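Zurbridge on the Irari: notes on accommodation, for anyone booking the fall season. 1/9

Ollo Guesthouse has 52 rooms over two buildings. The river building is the older one. Rooms there have a double bed, desk, ceiling fan and private bathroom. No elevator.

Air conditioning is in the annex only. The booking form does not ask which building you want, so put it in the comments field. 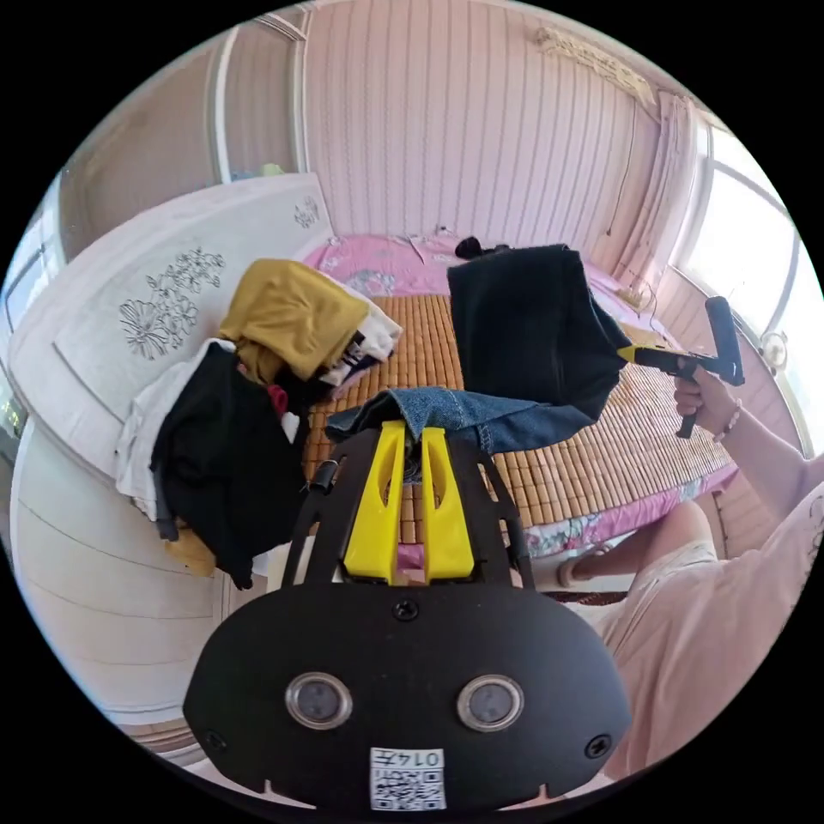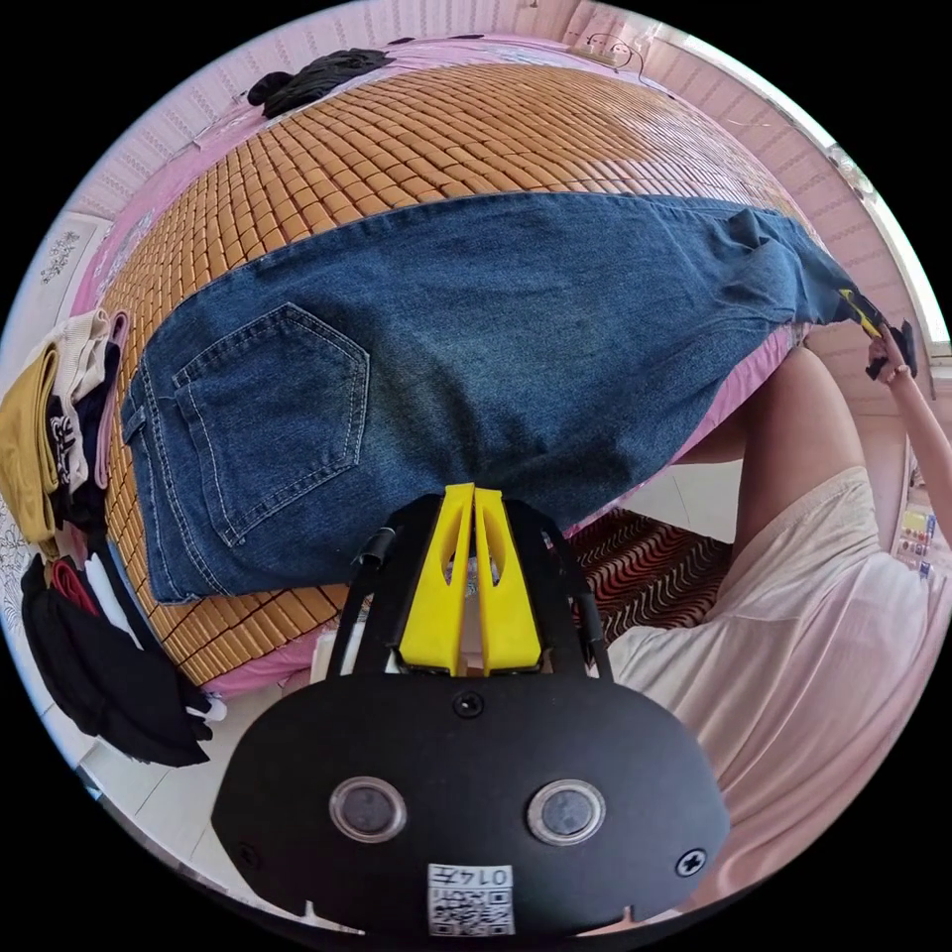
Blue denim, likely jeans, held over the bed in the first photo; jeans on the bed in the second. 3/9

Laundry at Ollo is charged by the piece and returned the next evening. Bags handed in after 10 am go into the following day's load. No service on Sundays.

Chiriac Lodge is 400 meters uphill from the ferry landing. Breakfast is included and runs from 6:30 to 9:30. Kitchen access costs extra and has to be arranged at check-in.

Parking at Chiriac is free but unmarked – small cars only on the lower level. The upper level takes vans. Neither is lit at night.

Wi-Fi: usable in the Ollo lobby and on the first two floors of the river building. At Chiriac it reaches all rooms but drops when the generator switches over.

The ferry from Zurbridge takes nearly 2 hours against the current and less coming back. Last departure is 5:40 pm. From March the timetable adds a morning boat.

Both places hold a deposit of 2,000 in local currency, cash only. Ollo refunds it at the desk. Chiriac refunds it after the room check, so allow time before the boat. 9/9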